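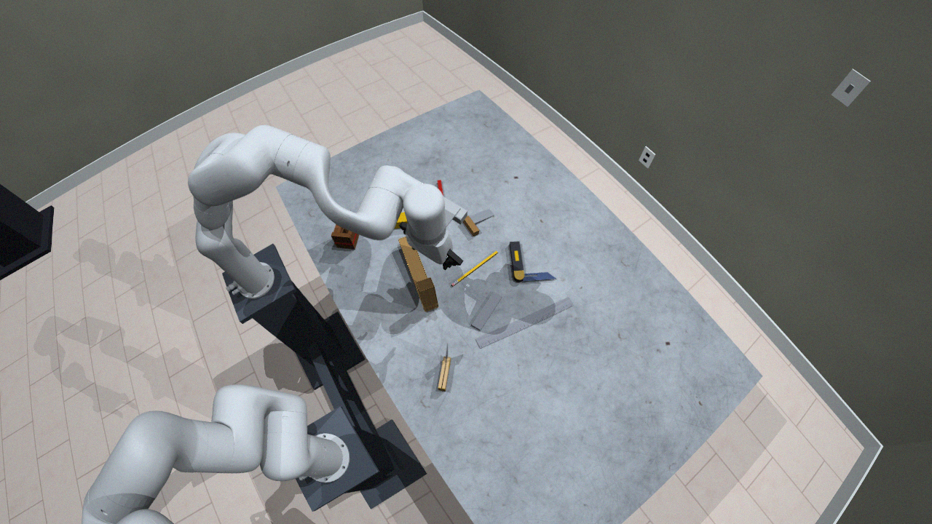 Rajeshwari Chacko
Documentation and case records, Purora workshop

23 October 2026

Notebook entry: intake coding for the land and labour complaints register

Picked up the coding of the eviction statements where Balakrishnan left it. The register now stands at 461 entries, all imported from the old spreadsheets, and the duplicate check was run twice with the same result both times: 56 suspected duplicates. Export saved under today's date in the shared folder, read-only.

The matching rule is still the one from May. It compares village, date of incident and surname of the person giving the statement. It does badly where a family gave separate statements on the same eviction. Those are separate testimonies and must stay separate, with a link to a common incident. Merging them would lose the second witness, and lawyers taking the file forward want to see who said what. I went through the first page of matches by hand and most are of this family kind.

Proposed change: split the table in two. One record per incident, one record per statement, and a statement can point to more than one incident. Sowmya has a draft of the structure. She kept the old entry number as a separate field so that references in letters already sent will still resolve. Agreed with that. Old numbers are not to be reused for anything.

Incident types. We had four:

Eviction or threat of eviction
Arrest or detention
Withheld wages
Assault or intimidation

The trouble is with the second. Field notes use "detained" for a night in a police post without charge, for remand, and for being kept on an estate by a contractor. The last has no police involvement at all and belongs nearer to wages and forced labour. Have moved it out to its own code and left a note in the coding sheet. Isauro objects that older figures will no longer compare with new ones. He is right, so both codings will be kept for the back entries, old code in one column and new in the next. Any table we publish must state which column it was drawn from.

Dates. Statements often give a season or a festival where we have a day field. Previous practice was to enter the first of the month, and this has produced a false cluster on the first of every month in the Havomard district file. Replaced with a start date and an end date. Where only the year is known, the range covers the whole year. The chart script still expects a single date and fails on the new fields. Not fixed yet.

Consent. The form has one box for use of testimony. It doesn't separate use in court, use in a public report with the name removed, and use with the name given. Annapurna wants the three asked in turn, read aloud, with the answer recorded on the audio as well as the paper. I tested the longer wording on two colleagues and it adds little to the length of the interview. The word "anonymised" did not go down well and has been changed to "with your name and village left out". Village matters as much as name in the small hamlets - one household there is easy to pick out from the date alone.

Until the new form is approved, everything under the old form is treated as court use only. This holds back the Skiklow estate statements from the report draft. I have told the editors.

Storage. Audio goes to the encrypted drive, paper to the locked cabinet, key list unchanged. The transcripts had been kept in the same folder as the contact sheet. Moved the contact sheet to its own folder with restricted access and checked that Sowmya and I can open it and that the general login cannot. The backup copied both folders and one test file was restored without errors.

Open points:

Chart script to read date ranges (me).
Hand check of the remaining suspected duplicates, two readers each, disagreements to Balakrishnan.
Translation of the consent wording, then back-translation by someone who has not seen the English.
Ask the legal desk how long audio is to be kept after a case closes. The present policy gives no period.
Old code column to be locked once Isauro has signed off the counts.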